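Taming the cords in a shared workroom

I put this off from November all the way to spring, so if your floor is a tangle too, no judgment!

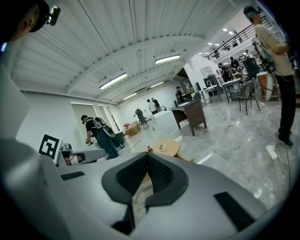
Start with the power strip. Pick a spot near the wall, close to whatever gets plugged in most, and leave it there. Mine used to wander all over the place (so did everyone's chargers).

Next, unplug everything and lay the cords out straight. Anything you can't match to a device goes in a box for 2 weeks - if someone misses it, they'll come looking.

Now run what's left along the baseboard or behind the desks. Where a cord has to cross a walkway, put a floor cover over it and press the ends down hard. I used a Jilby one and cut it a little long.

Last, break down your empty cardboard boxes and clear off the little tables. Ours collect bottles like you wouldn't believe.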